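Tindska says its stacking bowls end cupboard clutter. Buyers may want to measure first
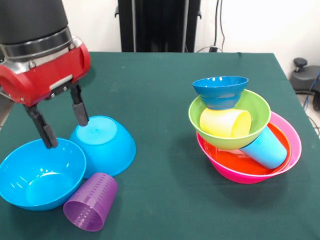
Tindska began selling its mix-and-match bowls and cups in May with a bold promise: everything a family eats cereal or drinks juice from will fit in one tidy stack. The homewares firm repeated the claim last week, when it said 700 sets had been sold through the Kaufmann stores.

What the firm has not said is how the stack is meant to stay up. Bright blue bowls, a hot pink one and a ribbed purple cup look cheerful on a green tablecloth, but a tall pile of bowls and cups is a precarious thing, and a cup on its side takes up as much room as it ever did.

Anneliese Nolte, who handles product questions at Tindska, said the pieces "nest beautifully when they go in the right order." Asked what the right order was, she pointed to a leaflet. The leaflet says to put the largest bowl at the bottom. Most people had worked that out.

Haiyan Cao bought two sets for her kitchen and was not won over. "The bowls are fine. I like the bowls," she said. "But I have kids putting the dishes away, and they don't read leaflets."

Tindska also says the sets save shelf space compared with ordinary dishes – a figure it declined to put in writing. A second range, in larger sizes, is planned for 8 more Kaufmann stores. No price has been given.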